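Zofia Lis
Monday, January 30, 2012

My brother Damian and I had the money talk with our mother this weekend. I write down what we learned, maybe it helps another family. Several posts, sorry.

Our parents divorced when I was 13. In the settlement my mother kept the flat and my father kept his pension. It seemed fair then. Now she is close to retirement and she has the flat, but very little income.

First thing we did: we put all her papers on one table and sorted them by year. She had two small pensions from old jobs, one at Kwiatkowski and one at Sudora. The Sudora one she had forgotten completely.

Sudora still had her old surname and the old address. To change this they want a copy of the divorce decree, the full one with the stamp. Order more than one copy. We ordered only one and had to wait for it to come back.

Next, the beneficiary. On the Kwiatkowski form it was still my father! He has another wife since many years. The divorce did not change this form by itself, at least not in her plan. Please check yours.

The Kwiatkowski pension pays 1188 a year. Not much, but it covers her heating – she was very happy about it.

Damian wanted to move her 2000 of savings to an account at Ovance with a better rate. I said wait, she must be able to take it out on any day. They are still discussing.

In April we will see an adviser who works for a fixed fee. I will write again after.

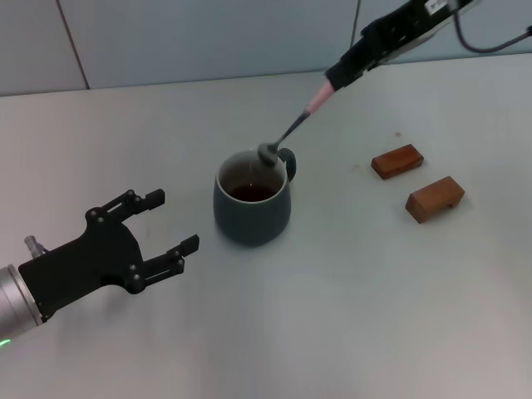
Does a divorce remove the former husband from a pension form?
It depends on the plan and on the country, so ask the pension office and send a new form if the old name is still there.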